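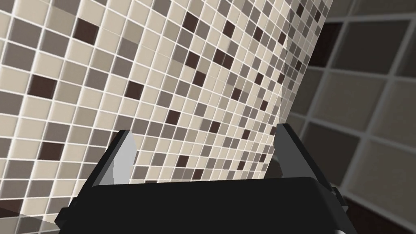 Planning for a Household Robot: Bathroom and Utility Areas
Sundummont Home Advice Service

These tips are intended for households in the Hullberg area that are considering a two-armed robot for wiping, tidying and fetching in the bathroom. They deal with the period before an order is placed. Advice on daily use is given on a separate page.

Begin with the work

Write down the jobs the household wishes to hand over before looking at any model. Each entry should state the object to be moved or the surface to be cleaned, the height at which the work takes place and how often it is needed. "Clean the bathroom" is too broad to compare against a supplier's list. "Wipe the counter beside the basin each evening" can be checked, priced and later tested.

Mark the jobs that must be done and those that would merely be welcome. Applicants to this service often find that the second group adds most to the price. Scrubbing grout, for example, calls for steady pressure along a narrow line, and several suppliers charge separately for the tool. Wall tiles with a small pattern have a great deal of grout for their area. A household with tiling of this kind should ask for the tool to be quoted on its own line, and should compare the sum with the cost of cleaning by hand twice a year.

Measure the room

A bathroom is usually the smallest room in which a robot will be expected to work. Measure the following and keep the figures with the list of jobs:

Width of the doorway with the door fully open
Clear floor between the counter and the opposite wall
Height and depth of each counter
Distance from the front edge of the counter to the furthest object kept on it
Height of the lowest framed picture, shelf or rail on each wall

Reach is quoted by most makers from the shoulder joint to the tip of the gripper with the arm straight. An arm cannot do careful work at full stretch. Take a quarter off the quoted reach before comparing it with the depth of the counter. If the soap or spray bottle stands at the back, consider whether it could be moved forward permanently. A change of habit costs nothing and may allow a smaller model to be chosen.

Elbow room should be measured as well. Two arms working side by side need more width than one, and in a narrow room the second arm may spend most of its time folded. Suppliers should be asked whether a single-arm version is sold and what can be taken off the price. 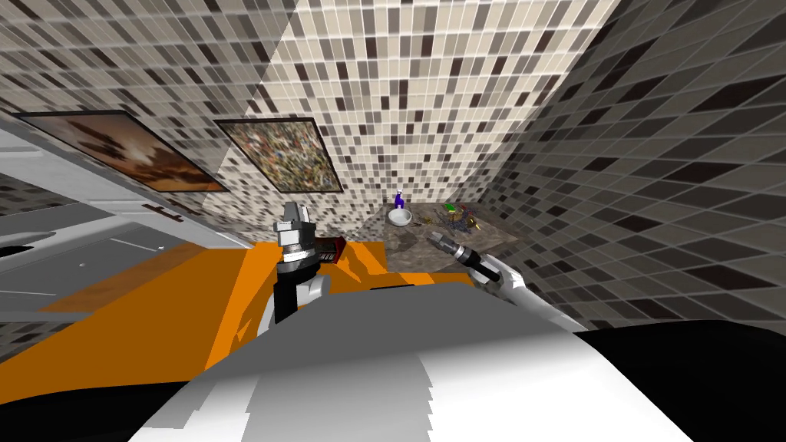
One reader in Hullberg wrote to say that her household had measured the counter with great care and had overlooked the threshold at the door, so that the robot had to be lifted in and out for a month until a ramp was fitted. She asks that others be told to measure the step before anything else. The service agrees, and would add that a raised edge on a bath mat should be treated in the same way.

Set the budget

The purchase price is one part of the cost. A workable budget has 4 headings: the machine, preparation of the room, yearly upkeep, and a reserve.

Machine. Obtain written quotations from at least 2 suppliers against the same list of jobs. A quotation prepared against a supplier's own list is of little use for comparison. Ask whether grippers, chargers and delivery to an upper floor are included.

Preparation of the room. This heading covers ramps, an outlet outside the splash area, non-slip matting and any change to shelves. For a bathroom in ordinary condition, the service suggests setting aside £300. Electrical work must be carried out by a qualified electrician and should be priced before the machine is ordered.

Yearly upkeep. Gripper pads, seals and wrist covers wear more quickly in damp rooms. The Fletura range, which is the one most often asked about at this service, is sold with an upkeep plan that may be taken or declined. Read what the plan excludes. Damage from cleaning fluids is commonly left out, and this is the damage a bathroom robot is most likely to suffer.

Reserve. Keep back enough to return to paid cleaning for three months. Repairs can take that long when a part has to be ordered, and the bathroom will still need attention in the meantime.

Households borrowing to buy should note that the Memon Fund lends up to £2,000 for home equipment and does not lend for upkeep plans. The form asks for the list of jobs, so it is worth preparing the list properly at the start.

Try the layout in simulation

Many suppliers will now build a simple computer model of the customer's own room and run the chosen machine in it. The customer supplies the measurements and a few photographs. Some make a charge, which may be refunded against an order. Ask before agreeing.

Attend the session if possible, or request the recordings from more than one viewpoint. A view from the robot itself is useful for judging what its own body hides. Items low down and close to the base are easily lost from sight, and a household that stores things in open shelving near the floor should ask for that area to be tested. 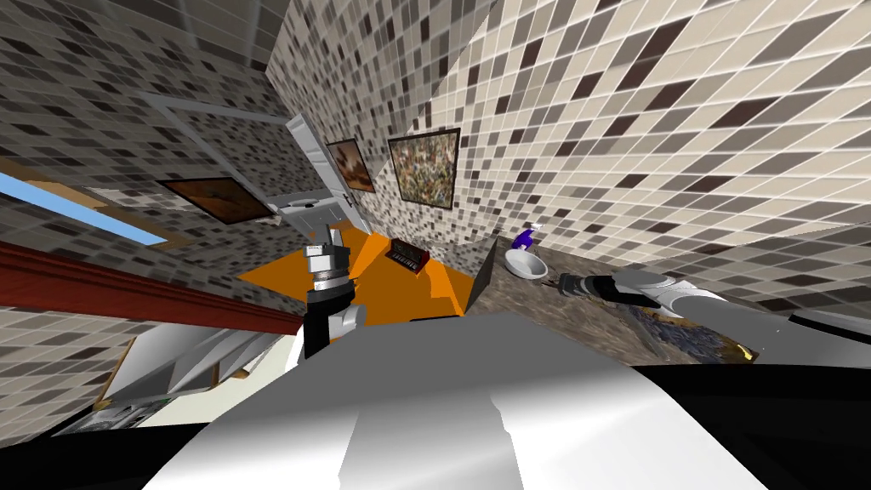

Ask also for the awkward cases. A tidy counter is easy to plan for, and few bathrooms stay tidy. Request a run with a towel left by the basin, with small objects lying together, and with something standing on the floor where the robot would normally turn. Note which of these stop the work and which merely slow it down.

A simulated run does not settle every question. Wet surfaces, steam on a lens and slippery bottles are difficult to model, and a good result on the screen should be followed by a trial at home. A trial period should be stated in the contract, together with who pays for collection if the machine is returned.

Before signing

Confirm that the quotation names the model and the gripper type.
Confirm the sealing of the wrists and hands against water, in writing.
Check that the emergency stop can be reached from the bath as well as from the door.
Store bleach and descaler apart, and ask which products may be handled by the machine.
Tell the home insurer. Some policies require the serial number.
Keep the list of jobs and the room measurements with the contract.

Residents may bring their quotations to the Sundummont office on Thursday for checking. Please bring the measurements as well. Quotations without them cannot be reviewed on the day.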